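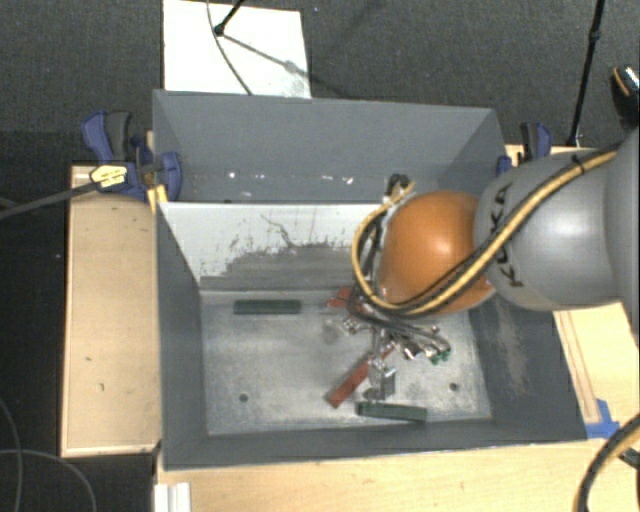 A Culance bin-picking cell with a KUKA arm reaching into the front compartment of the bin.

Culance is a bin-picking kit and support service sold by the Pleston firm of the same name. It is meant for workshops and teaching labs that already have a robot arm and would like it to pick things out of a box, a job that looks simple on the sales page and has kept engineers employed for decades. The kit contains a two-compartment bin, a divider, a set of colored blocks, mounting hardware and software. The arm is not included, and neither is the table.

Contents

1 History
2 Hardware
3 Software and service
4 Reception
5 See also

History

The kit grew out of a consulting job that Lingyun Du took on for a parts distributor in Ashby. The distributor wanted a robot to sort small castings and was surprised to learn that the robot would need to be told how. Du built a practice bin so the work could be tested away from the warehouse floor, and by the end of the contract three other customers had asked to buy the bin. The castings are still sorted by hand.

Early kits were sold under the name Nurkby, after the village where the first bins were bent and painted. The name was dropped when the maker moved to Pleston, though it survives in several file names and in one error message ("Nurkby is not ready"), which the company has promised to fix in each of the last four releases.

Hardware

The bin is a gray rectangular tray with tall walls and an open top. A sloping white divider splits it into a smaller rear compartment and a larger front one. The slope is there to make blocks slide back toward the middle of the floor, where a gripper can get at them. Blocks lying tight against the foot of the divider remain the standard complaint, and the manual gives them a chapter of their own.

Finish is the weak point. The white face of the divider takes scrapes readily and the floor clouds over with fine scratches. The company calls this "working patina" and sells replacement dividers.

The bin has no feet or brackets. Buyers are told to clamp it to the table by the rim with ordinary bar clamps, which the kit does not supply. This has the merit of fitting nearly any table. It also means the bin moves whenever somebody borrows a clamp, after which the whole cell has to be calibrated again.

The blocks are plain bars in red and green. The full set is 19 pieces, in more than one length, and the beginner exercises use only a handful at a time. Spare blocks are sold in bags of nine, a number that matches no exercise in the manual.

Cable routing is left to the owner. The manual advises leaving a generous loop at the wrist, and warns that the loop will sooner or later get between the overhead camera and the block it is looking for.

Software and service

The software takes a view of the bin, suggests a place to grip, and sends the move to the arm. It works with several makes of arm, including KUKA models, through drivers of uneven quality. Grippers are the user's problem. Any two-finger or multi-finger type can be set up by filling in a form with 91 fields, most of which may be left blank. Finding out which ones may not is considered part of the training.

Support is sold by subscription at 600 a year, in whatever currency the customer is billed in. It covers updates, remote calibration and a weekly help call. The basic plan was free until March, when it was withdrawn with two weeks' warning and a cheerful newsletter.

Reception

Reviews have been mixed and fairly consistent. Rawan Karam, who ran the kit for a term in a college lab, praised the bin as "the right amount of annoying" and found that students learned more from the awkward corners than from the lectures. Karam was less kind about the paperwork, noting that the setup guide and the quick setup guide disagree on which compartment is the front.

Users on the company forum tend to like the hardware and put up with the software. A long-running thread collects home-made changes to the divider, among them a felt-covered version that stopped the scratching and also stopped the sliding. Another asks for a third block color. It has been marked "under consideration" for as long as the forum has existed.

Price is the other regular subject. Several owners have pointed out that a bin, some blocks and a sloped panel can be had for very little at a hardware store. Du's reply, pinned to the top of the forum, is that they are welcome to try, and that the software license is also sold separately.

See also

Bin picking
Robot end effector
Hand-eye calibration
Bar clamp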